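Home | Projects | News | Contact

Clalgate Tea Bottling Project – progress report to the Verbeke Fund
29 March 2024

We've had a really good quarter! The January trial batches from Duston are finished, and all 144 tasting cards came back filled in (some with long notes in the margins). Lemon and ginger was the clear favorite, with 112 people saying they would drink it again.
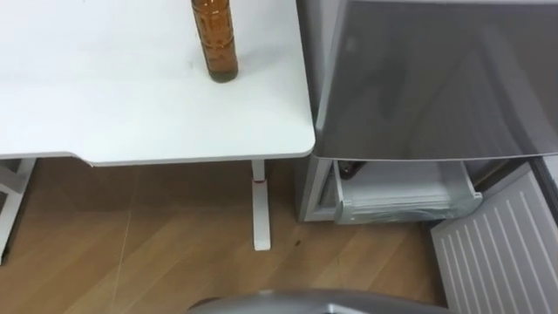 The plain black tea did less well. Most comments said it was too sweet, so we have cut the sugar and will run it again with the Meddale growers' spring leaf.

Costs are on track. We moved 6 small batches to the shared kitchen in Clalgate, and that saved us a second van trip each time – a nice surprise.

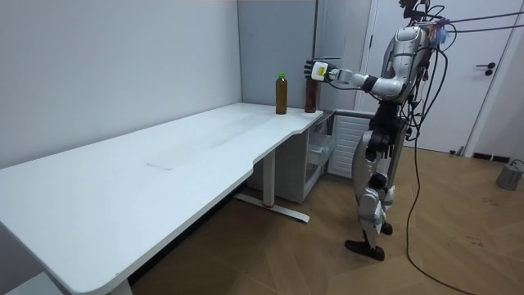 Two bottles on the white desk, one with a green cap.

Training has gone well too. We ran 28 short sessions on brewing, filling and labeling, and the new group is quick and full of ideas.

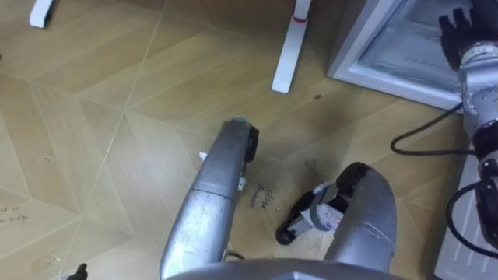 Light wooden parquet floor.

Next up are the label proofs and a second tasting in Meddale. We still need a decision from you on the deposit scheme before we order more glass.

3 comments | 12 shares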